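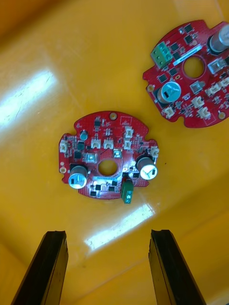

Robotique appliquée, séance 9
Les machines savent-elles faire les corvées ? Manutention d'atelier et tâches domestiques
Notes de cours, Siebe Vanhove

Rappel de la séance précédente : nous avons distingué l'automatisation d'un poste fixe (pièce connue, position connue, cadence connue) et la manipulation en environnement peu structuré. La question du jour porte sur la seconde catégorie.

1. Ce qu'on appelle une corvée

Par corvée, on entend ici une tâche courte, répétitive, peu qualifiée en apparence, qu'une personne exécute sans y penser : vider un lave-vaisselle, plier du linge, trier des pièces en vrac, sortir des cartes électroniques d'un bac pour les poser sur un support de test. Le point commun est que la position des objets change à chaque fois.

2. Le cas des cartes électroniques

Une carte nue est plate et rigide. Une fois équipée, elle présente des condensateurs hauts, des borniers qui dépassent du contour, des connecteurs répartis sur toute la surface. Pour une pince à deux doigts, les questions à poser sont les suivantes.
Où saisir ? Le bord est la zone la plus sûre, mais il faut glisser un doigt contre la tranche, et le fond du bac gêne.
Avec quelle force ? Un condensateur saisi par erreur peut s'arracher de ses pastilles.
Que voit la caméra ? Un fond brillant renvoie des reflets que le logiciel peut prendre pour un contour. Une carte ronde pose un autre problème : sa forme extérieure renseigne mal sur son orientation. On se sert alors d'encoches, de trous de fixation ou d'un bornier comme repères.

3. Exemple chiffré

L'atelier Mertens, à Oldale, a comparé un opérateur et une cellule robotisée sur le même lot de 252 cartes. La cellule en a déposé 145 correctement sans intervention. Les autres ont demandé une reprise à la main : prise manquée, carte posée à l'envers ou arrêt de sécurité. L'opérateur a terminé le lot sans erreur de pose.

Calcul à refaire : 145 / 252 = 57,5 %. Ce taux ne suffit pas pour laisser la cellule seule. Il peut suffire si une personne surveille plusieurs cellules, à condition que les reprises soient rapides.

4. Et à la maison ?

Le projet Ballico a repris la même pince pour débarrasser une table. Les objets sont moins fragiles qu'une carte, mais beaucoup plus variés, et la pièce n'est pas aménagée pour la machine. En atelier, on peut changer le bac, l'éclairage ou l'ordre des pièces. Dans une cuisine, on s'adapte à ce qui s'y trouve.

Réponse provisoire : oui pour des tâches étroites et bien préparées, non pour l'ensemble des gestes d'une personne. L'aspirateur autonome reste le cas domestique le plus répandu, et il ne saisit rien.

5. Travail à rendre en décembre

Par groupes de 2, choisir une corvée et la découper en étapes élémentaires. Pour chaque étape, indiquer le capteur nécessaire, le mode d'échec le plus probable et la manière de le détecter. Joindre un croquis du poste. Les groupes qui travaillent sur le matériel Finham réservent leur créneau auprès du secrétariat.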